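Student Projects / Robotics and Making
2021-12-07
Posted by a second-year team member, Tarnance project group

Teaching a Robot to Fold by Doing It Ourselves First

So when our group picked "cloth folding" off the project list back in February, I thought we'd gotten the easy one. A towel is flat, a folded towel is also flat, how bad could it be? I would like to go back and have a talk with that person.

Our project is called Tarnance (it was the name of our group chat and it stuck). The goal was to get the arm in the lab to fold a cloth in half on a table, starting from however the cloth happened to be lying. We weren't supposed to program the motions by hand. We were supposed to show it how, over and over, and train a policy on what we'd shown it.

There are a couple of ways to do the showing, and we tried both. The first was remote control. The lab has a teleop setup called Utard, where you move a little leader arm at your desk and the big arm copies you. It's super fun for the first ten minutes! Then you try to pick up the edge of a towel with it. You can't feel anything, there's a small lag, and from where you sit the table is always at a bad angle. I kept pinching air, or pinching the tabletop, which the safety stop did not enjoy. We recorded 50 folds that way and they took us most of two weeks, and when I watched them back they were full of me hovering and changing my mind. The policy we trained on them hovered too. It learned that part very well.

The second way was the hand-held gripper, and this is where things got a lot better. You carry the gripper itself around with a camera on it and just do the task, two fingers, open and close. The camera sees the fingertips and whatever is past them, and later the arm wears the same kind of fingers and gets the same kind of view.

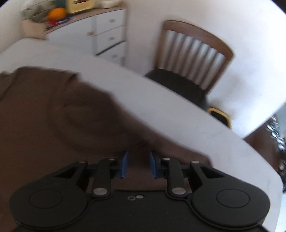 What I liked right away was that we could leave the lab. A kitchen table is a much nicer place to spend an afternoon, and the light is different and there's furniture behind everything, so the training data doesn't all look like one gray bench. We took it to three homes and the student lounge in Khokhar Hall. I got pretty quick at it too. On a good day a fold took me maybe a tenth of the time it took with Utard, and I stopped thinking about my wrist.

It has its own problems, though. My first day of recordings was mostly useless because I moved like a person in a hurry. Motion blur is bad for the tracking software, which has to work out where the gripper was from the video. If I whipped around, the path it gave back had a jump in it, and we had to toss the whole thing. A big plain tabletop is also hard for it if there's nothing else in view to lock on to. After that we had a rule, written on tape on the handle: SLOW HANDS. Edges were the other thing. You want to come in low where the cloth meets the table, with the fingers open, one just under and one over, and then close. If you grab from the top you get a pinch of the middle and a tent.

We ended up with 505 recordings. After cleaning them up (bad tracking, dropped cloths, one where I answered the phone) we had 368 left to train on. I was sad about the rest, but I'd rather lose them than teach the arm to drop things.

For training we used Disau, the code base the lab shares with all the project groups, with pretty much the default settings. We changed 2 things: we cropped the camera view a little tighter, and we cut the waiting time at the beginning of each recording. The second one mattered way more than I expected. Before that, the arm would sit there for ages deciding whether to start.

The final policy folds a hand towel in half most of the time if the near edge is reasonably flat. If the edge is tucked under, it usually grabs two layers and makes a sort of burrito. We think that's on us, as we nearly always straightened the edge before we hit record, so it hardly ever saw a tucked one.

Next semester I'd like to record messier starts, and get some left-handed people to do it. The gripper needs to be booked through the lab desk by Friday noon, and please put it back on the charger.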